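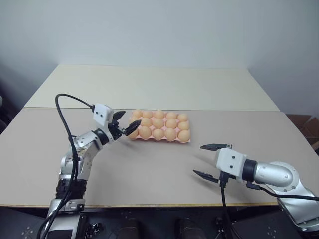

June, notebook 4, page 39. Egg tempera, yolk binder

Continued from the previous page. The question is still why the ochre panel from the Rarnenel order became powdery and the green earth panel did not. Both were painted with the same yolk, on the same gesso, by the same hand (mine).

I weighed today the dry pigment before making the paste, which I should have done from the first day. Ochre takes much more water than green earth before it becomes smooth. When I then add the yolk by eye, I believe that I add the same quantity, but the ochre paste is already thin and I stop too early. So the paint is underbound. It is not the fault of the pigment.

Procedure as I did it today, for who wants to repeat:

Yolk separated, rolled on paper towel until the skin is dry, pinched and opened over the jar. Skin thrown away. One teaspoon of distilled water, stirred slowly so that it does not make foam. No vinegar this time. The old recipe from Fornier puts vinegar, but I want to change only one thing.

Pigment paste and yolk mixed on the glass plate, one to one by volume, for ochre, green earth and bone black. A second ochre with a little more yolk. Each one brushed on the glass, left until dry, lifted with the razor blade.

Results:
Green earth: comes off as one elastic ribbon. Good.
Bone black: ribbon, but it breaks at the end.
Ochre, one to one: comes off in crumbs.
Ochre with more yolk: ribbon, a little shiny.

The shine disturbs me. Prokopenko's panel in the corridor has the same shine in the yellow part and I always thought it was varnish.
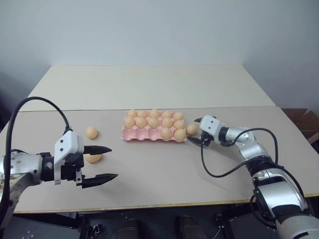
Pei-shan Hsueh thinks I should not measure by volume at all, and that the ochre should be ground again with the muller before I decide anything. She also remarks that a ribbon from glass says little about gesso, which drinks the water and part of the binder too. I agree with the second point. For the first I will try, but my wrist has an opinion also.

Room was dry in the afternoon, 39 percent on the small hygrometer. Gesso panels from Lusitz are on the shelf, numbers 93 and 208. I keep 208 for the ochre because its surface is sanded more evenly.

To do: grind ochre again. Write the weights in grams in the table and not on the back of the envelope. Ask if there is still distilled water. Repeat the bone black with fresh yolk, today's was standing open from the morning until 4 and had a skin on it.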